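How to Sort and Clean a Parts Bin Without Losing Anything

By Chia-hao Wan, 29 July 2020

In our shop at Gandton we have 18 bins for mixed parts, and every one of them becomes a mess after a while.
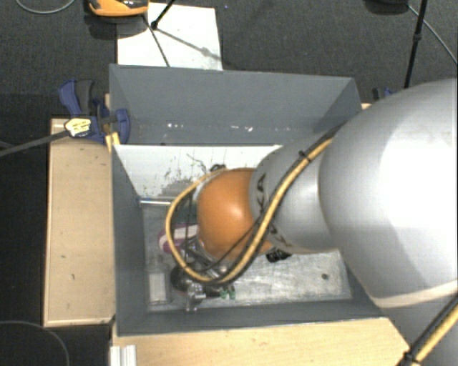
I used to turn the bin over on the floor and start from there. Please don't do it, small parts roll very far. My way now is slower, but I find everything.

What you need: a flat tray with a rim, a soft brush, two dry cloths, a magnet on a handle, mild soap, and a few small boxes with lids.

1. Take out the long pieces first. Rods and bars lie over the other things and they scratch the bottom when you pull from under them. Put them side by side on a cloth.

2. Take the middle-size pieces by hand and lay them on the tray. Do not decide yet what is scrap.

3. Go over the base with the magnet. Look well in the corners, where the walls meet the bottom. Brass and aluminum will stay behind, so finish with your fingers.

4. Brush the dust and small flecks to one corner and lift them out with a piece of card.

5. Wash the inside with soap and warm water. Dark smudges usually go away after some 7 minutes of soaking. Scratches will stay, and they do no harm.

6. Dry it fully and leave it open for 40 minutes more before you put any steel back.

When you return the parts, long ones go along one wall and small ones stay in the lidded boxes. I write the bin number on each lid with a paint marker. Next cleaning for us is in November.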